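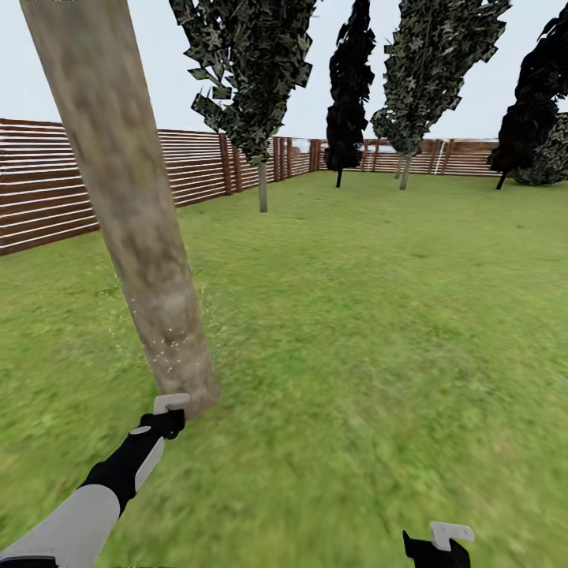
Sisico Groundsman
Two-arm robot for lawns, trees and fenced grounds

The Groundsman takes on the bending and carrying part of grounds work: picking up fallen sticks, clearing the base of trees and holding stakes while a person ties them. It works on flat grass and follows a site plan set up by your own crew.

What changes for the crew

Most sites keep the same number of people after the first season. The day is laid out differently. Clearing runs on its own in the early morning, and the crew starts with a list of the spots the robot skipped or could not reach. Pruning, planting and anything above shoulder height stay with people.

At Skulwood, head gardener Hortensia Arboleda moved two of her crew from litter rounds to tree care in August. "My knees are better for it," she says. "I do spend more time at a screen than I would like – half an hour most mornings." Her crew also asked for a say in the robot's hours, and it now stops during lunch.

Planning and training

Each site is first built as a simulated lawn with its trees and fences, so routes and reach can be tried before the robot goes outside. Crew members take part in this step. Training is led by Yae Kawaguchi from our Sturnham office and takes five days. No computer background is needed.

Specifications

Arms: two, each with a gripper
Gripper fingers: hook-shaped, replaceable
Lift per arm: 5 kg
Working range from base station: 200 m
Run time per charge: around 100 minutes
Ground: flat grass, dry or damp
Noise at 5 m: 50 dB

In the box

Robot, base station, charging cable, spare finger set, stop remote, printed crew guide. The Tseng tow cart is sold separately.

Service

Gripper fingers are a wear part and can be changed on site with a hex key. For parts and repairs, ask for Dinesh Pal at the Sturnham office.

Page updated 16/10/2019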